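We use cookies to remember your settings and to count visits. Accept / Manage preferences

How to move a folding table over to two-arm stations without losing your crew

Prunwood Linen and Garment runs a hand folding floor in Worcombe. Last fall we started moving part of it over to tabletop stations with a pair of small arms on each. I ran the changeover. These are the steps I would follow again, in order, with the parts I got wrong left in.

Before you start, you need a month of piece counts from your existing tables, a list of who works which table, and someone from the crew who is willing to be the first operator. Ours was Evanthia Athanasiadis, who had folded on table 4 for years.

Step 1. Write down what the job is now

Stand at one table for a full shift and write down everything the folder does. Folding will be less than half the list. Our people also check for stains, turn sleeves right side out, pull damaged pieces, match bundles to tickets and answer questions from the loading dock. The arms take over none of that. If you plan staffing from the folding time alone you will come up short, as we did in the first two weeks.

Step 2. Talk to the crew before the equipment shows up

Hold the meeting before delivery. Say which tables will change, what happens to hours, and what happens to pay. We dropped the piece rate for station operators and went to a flat hourly rate, set at what each person had averaged over the last year. Britta Dreßler from payroll sat in and answered questions one by one. The most common question was who gets blamed when an arm ruins a shirt. Have an answer ready. Ours is that the operator reports it and the cost goes to the floor budget.

Step 3. Pick the first items

Start with short-sleeve tops and plain pants. Leave out anything with buttons, zippers or slippery lining. We kept fitted sheets on the hand tables and they are still there. 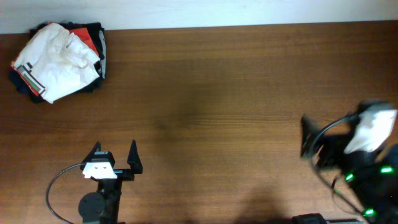 Sorting stays a hand job, and it decides how the rest of the shift goes. The operator pulls the next bundle from the cart, checks the ticket, and takes out anything that should not be folded by an arm. Mixed bundles are fine as long as every piece is on the allowed list. Keep finished pieces to one side, the way the stack with the white cloth on top sits up in the corner, and leave the middle of the wood bare between the two arms. A stray sock in the middle will stop the work more often than any fault in the arms. Teach people to clear the middle first and tidy the stack second.

Step 4. Train in short blocks

We tried one full day of training and people forgot most of it. Ninety minutes at the start of a shift, four shifts in a row, worked better:

- Shift one: starting, stopping and the emergency stop
- Shift two: loading and clearing the table
- Shift three: fixing a bad fold and logging it
- Shift four: running alone with a trainer nearby

Kai Diekmann from maintenance taught the first block and Evanthia taught the other three. Operators asked her more questions than they asked him, so I would use a folder as trainer again.

Step 5. Set a target you can live with

A good hand folder here finishes 568 pieces in a shift. One station finished 233 in its first full week of shifts, on average per shift. It is now at around 400 on easy items. One operator watches two stations, so the output per person is higher, but only when both are running. Do not post station counts next to hand counts on the board. We did it for a week and took it down on a Thursday after complaints from both sides.

Step 6. Plan the breaks and the rotation

Watching is tiring in a different way from folding. Shoulders and wrists get a rest, but people said their eyes hurt and the time dragged. We rotate every two hours between station, sorting and inspection - nobody does a full shift at the stations. Two people asked to stay on hand folding for good and we agreed.

Step 7. Review after six weeks

Ask each operator what they stop the arms for and how often. Compare that with the log. Ours left out most of the small stops, and we changed the form to a tally sheet.

Related pages
- Writing a fair hourly rate for former piece workers
- Cart labels and bundle tickets
- Inspection table lighting
- Rotation sheet, two-hour version

Prunwood Linen and Garment, Worcombe | Contact the floor office | All rights reserved | Back to top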